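4.2 Material and setting

The survey covered interior wall finishes in rental housing completed or refitted by Lukmont, a mid-sized landlord with holdings in two towns. Of the 176 units on the company's list, 47 were entered and recorded. The remainder were excluded on grounds of tenancy, access or recent fire repair. Recording was done between 9:00 and 15:00 with blinds open and ceiling lights off, so that surface color could be judged under similar daylight.

Each wall was coded for substrate, finish, direction of the boards or paper, and visible grain. The coding sheet was adapted from an earlier study of summer houses at Savside and tested on 11 rooms before the main round. Two categories were dropped after the test. "Limed" and "washed" could not be told apart by eye, and both were merged under "washed." The category "distressed" was removed because coders used it for any wall they disliked.

4.3 Washed finishes on vertical boards

A washed finish is a thin coat of paint through which the grain of the wood can still be read. It differs from an opaque coat in that its color is never fully even, and slight streaking along the length of the board is usual. On vertical boards the streaks run with the grain and draw the eye upward, an effect that tenants in the sample often described as making a room feel taller. Pale mixed tones, in particular pink with white, were coded separately from plain white (Figure 3).

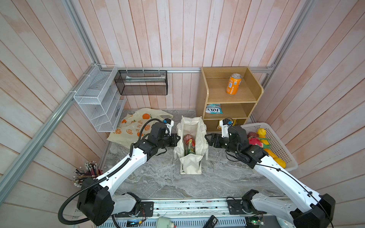
Figure 3. Pink-and-white washed finish on vertical wooden planks, with marble-patterned gray surface.

Otakar Kolář objected at the review stage that a pale pink wash should not be treated as a finish type at all, on the ground that tenants respond to the hue and would answer the same way if the boards were fully painted. He asked for the ratings to be split by hue and by opacity. The split was made. Among tenants shown both samples, the washed board was rated warmer than the opaque board of the same hue, and the difference held when plain white was used in place of pink. The objection is therefore accepted for the rating of "cheerful," where hue alone explained the answers, and set aside for "warm" and "well kept."

A second matter concerns pairing. Washed boards were seldom the only patterned surface in a room. They were met most often by a stone-patterned counter or floor, less often by plain tile. Trindade's rule of thumb, that two surfaces with visible figure should differ in the direction of that figure, was followed in most of the refitted kitchens but in few of the hallways. Veining has no fixed direction in most printed patterns – the rule is hard to apply there, and coders were told to leave the field blank.

Durability was not measured directly. Lukmont's maintenance ledger lists repainting by unit and not by wall, and entries before the refit are incomplete. Unit-level records are used in Section 5 only to date the most recent coat.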